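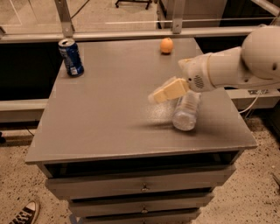
About Clornia

We help small shops and schools work out what a robot arm will really cost them before they sign for one. Quotes, budgets, floor plans, the boring bits. We don't sell arms and we don't take a cut from anyone who does.

Started by Preben Þrastardóttir and Bergþóra Bundgaard after a purchase at their old workplace went way over. The arm was fine - the guarding, wiring, spare fingers and training hadn't been budgetted at all.

What we do

Needs check. What are you picking up, how heavy, how often. Bring your own stuff, bottles, fruit, cans, whatever's on your line. A grip that suits a can may be no good on a soft bottle.

Full budget. Purchase, freight, install, servicing, plus a line for downtime. Set out over 3 years so your finance people can read it.

Lease or buy. Depends on your hours. We'll run both. 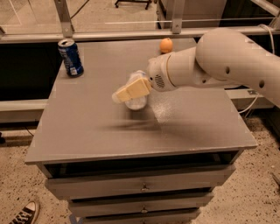
Gripper holding a clear plastic bottle over the grey tabletop.

Planning the space. Reach, enclosure, power, where people stand. Measure the doorway too please. Jandine had to send theirs back to the depot over a doorway.

Who we've worked with

Jandine, Laizer, Prestik and a fair few schools. 59 plans finished so far, a couple more on the go.

Getting in touch

Use the contact form, or ask for Bergþóra if its about leasing. Budgets due in December should reach us well before then - that month fills up fast. Rough numbers are fine to start with, a photo of the space helps alot.

Page updated July 18, 2026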